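Larnura open day: notes on the hand-held gripper demo
General automation > Events and visits

torque_ripple
Posted Sat 13 February

Went to the Larnura open day with a colleague from the controls side. Two demonstrations were on the programme: palletising in the main hall, which most of you have seen at one show or another, and the hand-held gripper recording upstairs. These notes cover the second.

The task was loading and unloading a small fridge. The operator wears a head camera and holds a gripper in each hand, each with its own camera and a printed marker block for tracking. No arm is involved at this stage. The recordings are used to train a policy which then runs on a pair of arms, and Larnura said those arms are at the Naron site and weren't part of the day.

Figures given in the talk: 295 episodes recorded for the fridge task since December, of which 114 were kept after filtering. The main reasons for rejection were lost tracking and the operator pausing mid-task. I asked whether dropped objects were rejected as well and was told no, provided the operator picks the object up again and finishes.

Fridge work, overhead view and then from one of the grippers:

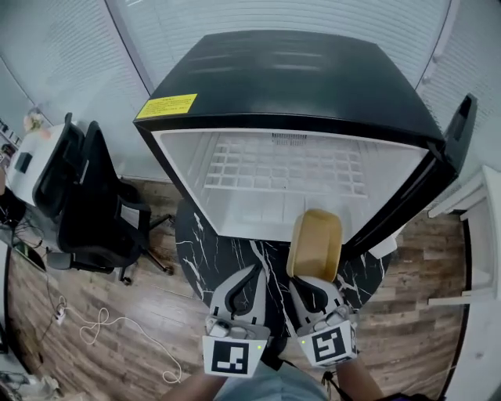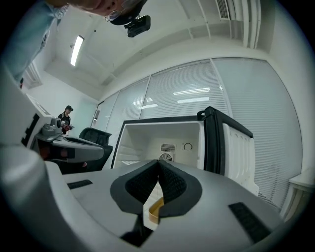 Lại asked straight away why they bother with a fridge at all, given that a plain shelf would exercise the same grasps and let them record far more in an afternoon. The answer from the presenter was that the door matters. It swings into the space where the right hand wants to be, so the approach path has to change, and the cavity limits wrist angle in a way a shelf does not.

I was only half convinced. Questions were cut short as the next group was due in.

backlash_zero
Keeping 114 out of 295 is poor. That's under 39 per cent. If tracking loss is the main cause I'd look at the marker placement before recording anything else. Fiducials on the gripper body will go out of view of the head camera as soon as the hand goes inside a box, and a fridge is a box.

torque_ripple
They said the gripper cameras carry the pose estimate when the markers are hidden, with the head camera used to tie left and right together. I did not see the software so can't say how well it copes.

m8_washer
Visual odometry from a camera pushed up against a blank white fridge liner? There is very little texture to work with in there. I would expect drift of several millimetres by the time the hand comes out again.

dinrail
It's a wide lens, so it still sees plenty of room past the fridge. Look at the second picture: blinds, ceiling light, air vent, chair. Whether it keeps that view with the hand fully inside is another matter.

m8_washer
That is the case I was describing.

backlash_zero
Blinds are not ideal either. Repeating horizontal slats are a good way to get false matches.

olus_user
We run an Olus kit, which is much the same idea, and our keep rate was similar for the first month. Most of the improvement came from operator training. People move too fast at the door, the image blurs and tracking goes. Slowing the approach by a third fixed more than any change to the markers did.

backlash_zero
Then the policy learns to be slow at the door.

olus_user
Yes. You can resample the timing afterwards, within limits. We do.

dinrail
Did they give a success rate on the arms?

torque_ripple
No. It was asked and the reply was that results would follow once the second round of recording is done. I took that to mean it isn't good yet, but my colleague thought they simply hadn't run enough trials to quote one.

m8_washer
Is the handout online anywhere? The link on their events page goes to the palletising sheet.

torque_ripple
Same here. I have a paper copy and will scan it on Monday. Two sides, mostly the block diagram and the filtering rules.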